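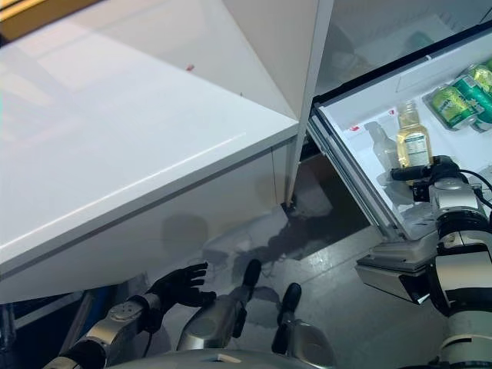

The ski marathon at Nimthorpe is not a famous race. It has no television and the prize for the winner is a wool blanket. Still, 800 skiers came to the start this March, and I was one of them, in the last group, with number 500 on my chest.

I learned to ski as an adult, so I prepared with much respect. My club, Wedomard, trains on a small lake, where everything is flat. Nimthorpe has a climb called Akbari, and it goes up for nine kilometers. Older members told me to start slowly. I did not listen so well.
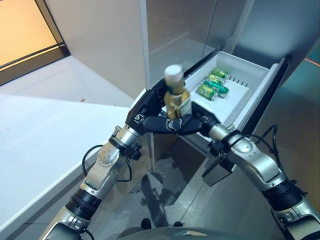
A bottle with a white screw cap, held upright.

The first hour was wonderful. The tracks were hard and my skis from Gultico ran very fast. I passed many people, and I was proud of it. Then the climb began, and all these people came past me again, most of them with a friendly word.

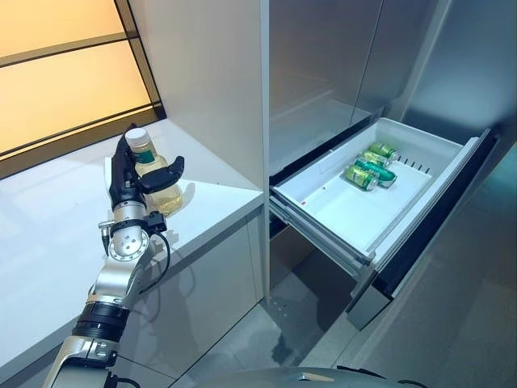

Halfway up I changed my plan. I stopped looking at my watch and I counted pole strokes instead, always to 1000, and then again from one. My arms were heavy but my breathing became calm. At the top there was fog and an old man ringing a cow bell. I was so happy to hear it! 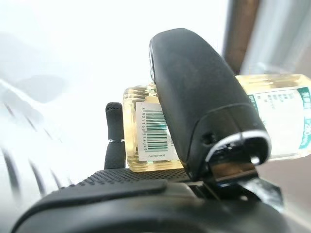
Does a beginner need special wax for a long race like this?
A simple glide wax for the temperature of the day is enough, and you should test it the evening before.

I have already signed up for next winter, and this time I will train on hills.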